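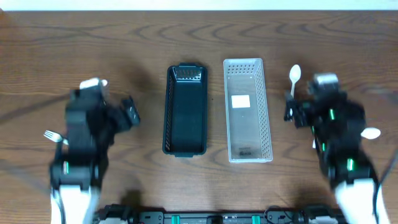 Baskets Before Drawers

The junk drawer is where good intentions go to lie down next to dead batteries. I lost to mine for years, then gave it 2 long plastic baskets and a stern talk in February.

Empty them first. A basket that already holds rubber bands will only attract more rubber bands.

Use a dark one for things you know by heart – tape, scissors, the good pen. Save the see-through one for whatever you keep buying again. I own 34 picture hooks and rent my walls.

Measure the drawer at the bottom, inside. Mine is 300 mm wide at the front and narrower at the back, a feature I discovered with the baskets half in.

Peel off stickers before you fill anything. Cooking oil on a rag, ten minutes, then dish soap.

Crumbs leave through the holes. Check the drawer below.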